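Writing this quickly before the kettle goes. Subject: the slow death of the repairable thing, and why I'm cross about it again.

My local shop in Guvcombe shut in February. Twenty years of mending clocks, cases, lamps, whatever you carried in. Now it sells phone covers. I don't blame the owner – the rent went up by 812 a month and people stopped coming. Me included, if I'm fair. I'd been twice in two years. 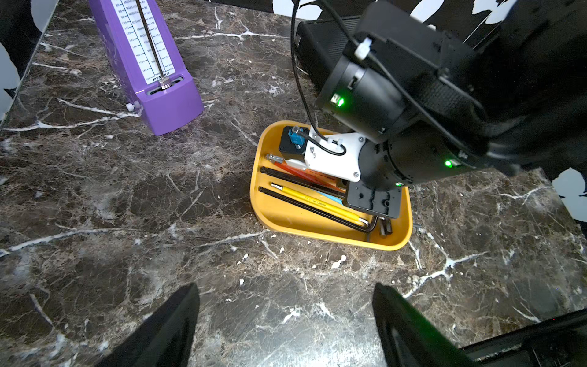
But we lost more than a counter and a bell. We lost the idea that a thing can be opened. Try getting into a modern toaster. No screws, just clips that snap the first time you look at them. The makers say it's for safety. Maybe. It also sells a lot of toasters.

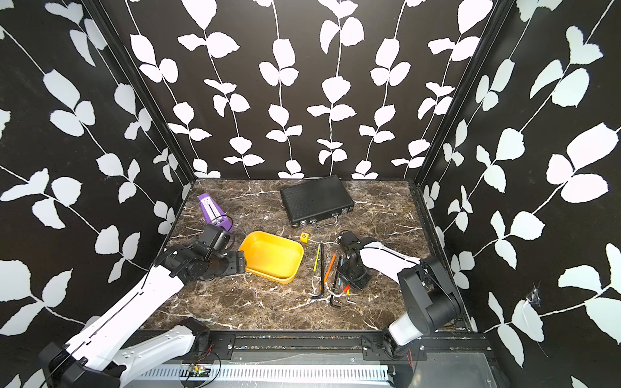
Old stuff isn't always better, I should say that. Plenty of it was rubbish and went in the bin where it belonged. What it did have was parts you could see and get at. Take a black briefcase with its latches along the front edge and a little handle between them. If a latch goes, you know which bit is broken. You can point at it. Half of mending is being able to point at the problem, and I cant do that with a sealed box that just blinks at me.

Last month I paid 103 to replace a Lallari fan with one dead switch. Rang the firm first. No spares, never had been. Very polite about it.
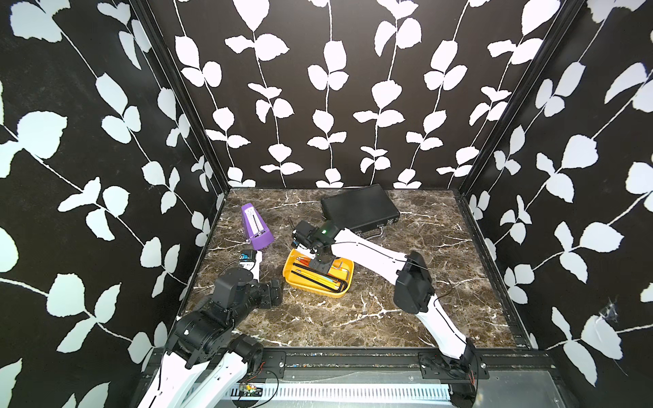 One reader wrote in to tell me I was being sentimental, that most families can't spare an afternoon for a switch, and that a cheap new fan is a kindness to people on low pay. Fair point, and I've thought about it. But cheap only works once. Buy it four times and its the dear one.

So what do I want? Screws, for a start. Spares on sale for as long as the thing is likely to last. A price for the repair printed next to the price of the new one, so you can see them side by side and decide for yourself.

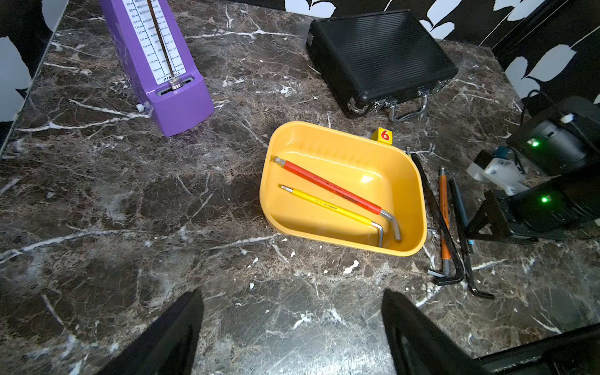

And teach it in schools. Not a whole course, just an hour here and there – wire a plug, sew a strap, take the back off a radio. Hirna had a mending morning at the library and there was a queue out to the bins. People do want to know how. They've just been told for teh best part of their lives not to touch.

I've still got the old fan, by the way. It's in the shed. If anyone has a switch that fits, I'm in most evenings.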